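The Second Shelf

A small wire rack promises order on the countertop. Whether it delivers depends on what you were planning to hide.

By Ineke Stevens

I bought my first countertop rack at Edberg in October, at the end of a day in which I had lost the same lid three times. It had two levels and a label with a drawing of a woman putting away one plum. I have never owned one plum. I was sold anyway.

The theory behind these racks is simple enough to fit on the label. Your counter is full. Put a shelf on it, and you have a second counter, somewhat smaller, a few inches closer to your face. Add matching containers and the whole business starts to look like a decision.

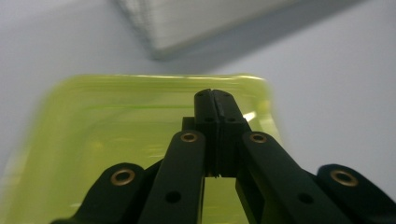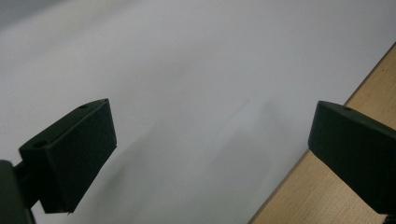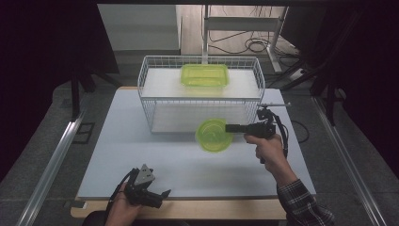 The color is a matter of strong feeling. My neighbor Savvas Christodoulou, who owned a housewares store called Brunton until he got tired of explaining lids, believes that anything green and see-through will be bought by people who intend to eat more salad. White wire, he says, goes to people who have just moved. Put the two together and you have a customer with a new lease and a lot of hope.

"They come back for a third one in a month," he told me. "Then I don't see them again. I think they buy a cabinet."

He does have rules, which he shared with me over the better part of an afternoon. Flat-sided containers go up top, toward the back, where they can stand against each other. Round ones go wherever your hand lands first, and you will get used to the gap they leave. Anything you use daily should be reachable without moving anything else. I asked about things you use twice a year. He looked at me with pity and said those were called gifts.

I tried it his way. The rectangular tub took the top level and the tea went in it. The round one got garlic, then rubber bands, then garlic and rubber bands – a combination I don't recommend if you plan on bundling asparagus. The lower level I left open on principle, and the principle held until the mail came.

Wire has its own opinions. A solid shelf lets you forget what's under it, while an open grid shows your guests everything, including the soy sauce packets. My friends who swear by the Hina rack keep a folded dish towel draped over one side, like a curtain in a very small theater. The Drosow people (there are Drosow people) consider this cheating and will say so at dinner.

Cleaning is the part missing from the label. Dust settles at every crossing of the wire and has to be argued with one corner at a time. Savvas puts his in the bathtub. I use an old toothbrush and the radio, and I usually give up somewhere past the first long side.

Still, I kept the rack. It has moved from the counter to the table and back again, and for one experimental week it lived on top of the refrigerator, where I could admire it but not reach the tea. The lid I lost in October was behind the toaster. It doesn't fit either of the new containers.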